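Carnet d'atelier, février, cellule vaisselle

9 h 10. Reprise des démos en téléopération. J'ai rallumé les deux bras et le bras gauche a encore perdu son zéro pendant la nuit, deux degrés sur le poignet, ce qui suffit pour que la pince arrive de travers sur le bord d'une assiette. Recalibré à la main, puis vérifié avec la cale de Fiter (elle est dans le tiroir du haut, merci de la remettre là et pas sur l'étau !). Ça tient.

Pour mémoire, on veut montrer la tâche « prendre une assiette à plat, la lever sur la tranche, la présenter au-dessus du support, la poser ». Objectif de la semaine : 80 démos propres. On en est à 55, et dans le lot il y en a que je n'aime pas trop, j'y reviens plus bas.

9 h 40. Essayé d'abord à la main, en guidant le bras en compensation de gravité, comme Eirlys Dafis le faisait sur le projet Cabral. Pour les gros gestes c'est très agréable, on sent le poids, on va vite. Pour la bascule de l'assiette, non : dès que je tourne le poignet, je pousse sans le vouloir sur le coude et la trajectoire fait une bosse. Sur l'enregistrement on la voit très bien, une petite vague juste avant la verticale. Et puis j'ai la manche dans la caméra une fois sur deux, donc tout est bon pour la corbeille. Je garde le guidage manuel pour noter les positions d'approche et c'est tout.

10 h 30. Passage aux bras maîtres. Beaucoup mieux — à condition de baisser le gain du retour d'effort, parce qu'avec le réglage d'usine Visberg j'avais l'impression de remuer du ciment. J'ai mis la moitié, puis encore un peu moins. Le fichier de réglages est dans le dossier commun, celui qui s'appelle « vinside_doux ». Ne pas l'écraser, s'il vous plaît, j'y ai passé une heure.

Ce que j'ai appris ce matin, en vrac :

La prise se joue avant la fermeture. Si j'entre avec le doigt trop loin sous le bord, l'assiette pivote toute seule quand je serre, et après je passe mon temps à corriger. Si je n'entre pas assez, elle glisse dès qu'elle quitte la table. Je marque maintenant une pause très courte juste avant de fermer, et je la marque toujours au même endroit.

Il faut aussi aller lentement, mais pas trop. Mes premières démos étaient pleines d'hésitations, je m'arrêtais pour regarder l'écran, je repartais, et le modèle apprend les arrêts avec le reste. L'essai de la semaine dernière l'a bien montré : le bras s'immobilisait au-dessus de la table comme s'il avait oublié ce qu'il était venu faire. C'était moi, ça, copie conforme.

Varier les départs, enfin. J'avais tendance à toujours reprendre la même grande assiette blanche au même endroit. Maintenant je la déplace entre deux prises et je laisse le reste de la vaisselle autour, les deux pièces à motif « 食味 » et « HAO SHI HAO WEI » comprises, plus le verre transparent qui embête tellement l'estimation de profondeur.

11 h 50. Série de l'après-pause lancée un peu tôt, je me sentais en forme. Épisode 2745, vue du poignet, assiette sur la tranche :
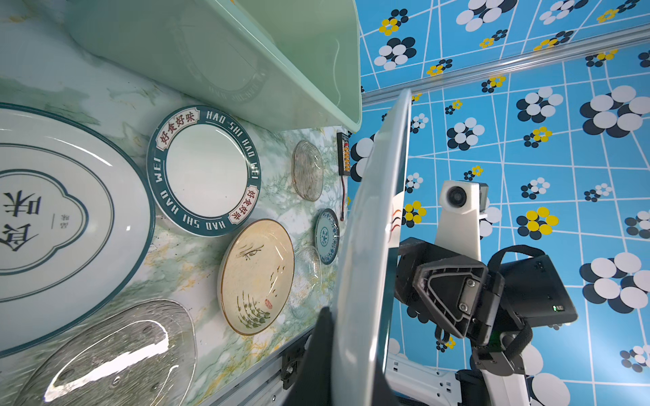
Emrys Parri m'a répondu sur le fil du labo que garder l'assiette si longtemps à la verticale devant la caméra de poignet était une mauvaise idée, que le réseau avait pendant ce temps-là l'image coupée en deux par l'assiette, et qu'à ma place il ferait la bascule plus tard, une fois arrivé près du support. Il ajoute que la vue de l'autre bras devrait compenser, mais qu'il ne parierait pas dessus.

Je suis à moitié d'accord. La bascule tardive, j'ai essayé, et en téléop c'est franchement pénible : on se retrouve à tourner le poignet en bout de course, avec l'articulation 4 tout près de sa butée. Par contre il a raison sur la durée. Je vais enchaîner plus vite entre la mise à la verticale et la pose, et couper les démos où je traîne. J'en ai déjà écarté 4 en les repassant.

14 h 20. Refait une petite série avec la bascule à mi-chemin, pour comparer. C'est plus confortable que je ne le craignais ! Étiquette « mi » dans le nom des épisodes, pour ne pas les mélanger avec les autres à l'entraînement.

À faire :
— demander à Eirlys son script de tri des pauses, celui de Cabral
— refaire le zéro du bras gauche demain matin avant toute prise
— lancer deux entraînements séparés, bascule tôt et bascule « mi », mêmes réglages
— répondre à Emrys quand j'ai les courbes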